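February 18, 2021
By the Stosa documentation team

4. Filling and checking the parts bin

This section covers the grey sheet-metal bin used with the Planus sorting station. Fit the bin and lock it in place (section 3) before you begin.

4.1 Preparing the bin

1. Empty the bin completely. Brush dust and chips out through the two floor holes.
2. Wipe the floor and walls with a dry cloth. Don't use oil or polish.
3. Run a gloved finger along the rim and feel for burrs. File down any you find.

Note: Scratches on the floor and scuffing on the rear wall are normal wear. Replace the bin if a wall is dented by more than 3 mm.

4.2 Placing the blocks

1. Keep to one layer. Don't stack blocks or stand them on end.
2. Lay the blocks flat at any angle. They don't need to be in rows, and colours may be mixed.
3. Leave a gap between blocks where you can.
4. Keep both floor holes clear.

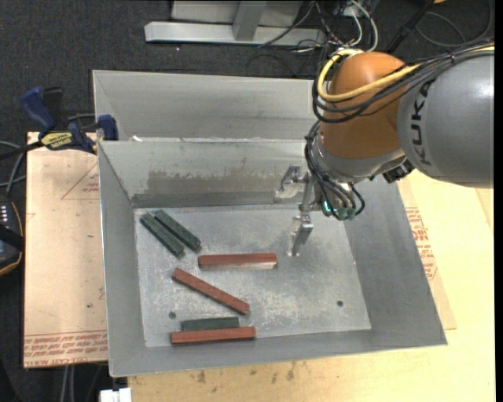
Fig. 12. Bin with green and red blocks laid flat in one layer.

A block close to the front wall is harder to reach than one in the middle of the floor. If you have room, move it inwards before you close the guard.

CAUTION: Never put your hands in the bin while the station is switched on. Press STOP and wait for the lamp to go out.

4.3 Checking for wear

1. Take the blocks out every 3,000 cycles and look at the long sides. Paler patches are acceptable.
2. Throw away any block that is split or rocks on a flat surface.
3. Order new blocks from Dalsgaard in the same size. Don't mix old and new sizes in one bin.

Note: A full load must not weigh more than 700 g. Weigh the blocks before filling if you have changed supplier.

Enter the date of each check in the Gevetora log sheet, then go on to section 5.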